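Asunto: Re: [recogida] Tarea de los peces: criterios de corte y etiquetas
De: Chia-jung Hsu
Lista: recogida-bimanual

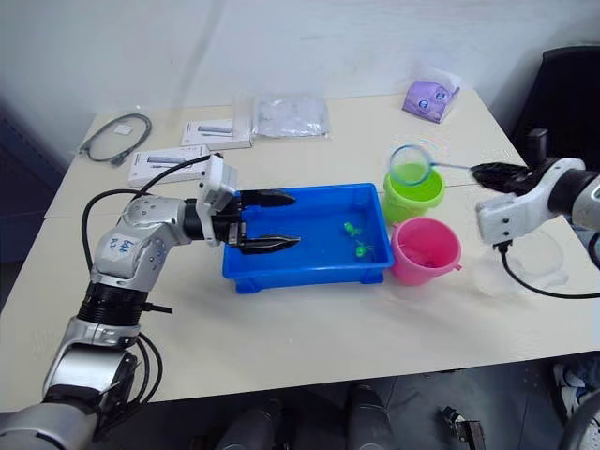

Contesto por puntos a lo que quedó abierto en octubre.

> ¿Dónde empieza el episodio, cuando la red ya está en la pinza o
> cuando el brazo derecho sale de reposo? En Gumton lo cortamos de
> las dos maneras y ahora no podemos mezclar los lotes.

Desde reposo. El agarre del mango es la fase con más variación entre operadores y no conviene perderla. Los lotes de Gumton que empiezan con la red ya sujeta se quedan aparte, con la etiqueta "inicio_tardio", y no entran en el entrenamiento base.

> ¿Los cubos son intercambiables como destino?

No. El destino va en la instrucción de texto, verde o rosa, y tiene que coincidir con lo ejecutado. En la última revisión de Hsueh salieron 184 episodios con el color equivocado – se corrige el texto, no se descarta la trayectoria.

Sobre los fallos: si el pez se escapa de la red y el operador lo recupera, el episodio es válido y se marca "recuperacion". Si hay que meter la mano, se corta y se repite. Máximo 2 reintentos por configuración inicial; después se cambian de sitio los peces.

El objetivo sigue siendo 4000 episodios válidos antes de lanzar el ajuste en Dromow. El script de Skornik ya comprueba los desfases entre los dos brazos, pero no detecta pausas largas del operador. Esas hay que anotarlas a mano por ahora.

Chia-jung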